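**Overnight train to Jelthorpe: seat or sleeper?**

*Posted by wundik_bound, July 2026*

I'm finally taking the night train from Zestholm to Jelthorpe in December!! A reclining seat is 80 and a bunk in a shared four-person compartment is 252. I love meeting people on trains, but I'd like to sleep a little too. Is the bunk worth it? And can I bring my own food?
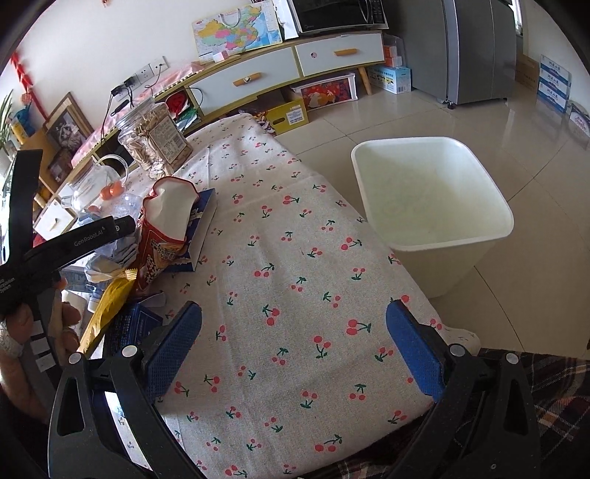

I'll have one backpack and a small duffel, and I don't mind a top bunk.

**tracksidepat**

Take the bunk! I did it two winters ago and we stayed up past Wundik sharing bread and cheese and teaching each other card games. You get a pillow, a blanket and a reading light. Bring all the food you like. The duffel fits under the lower bunk, but the backpack has to go on the shelf over the door, so keep your toothbrush out.

**Siriwardena**

seat is fine if you're young lol

**slowmiles**

Agree with the bunk. A private compartment was nearly 500 when I looked, so 252 is a great deal. Ask for the car nearest the dining car, they do pancakes from 6 a.m. and they are SO good.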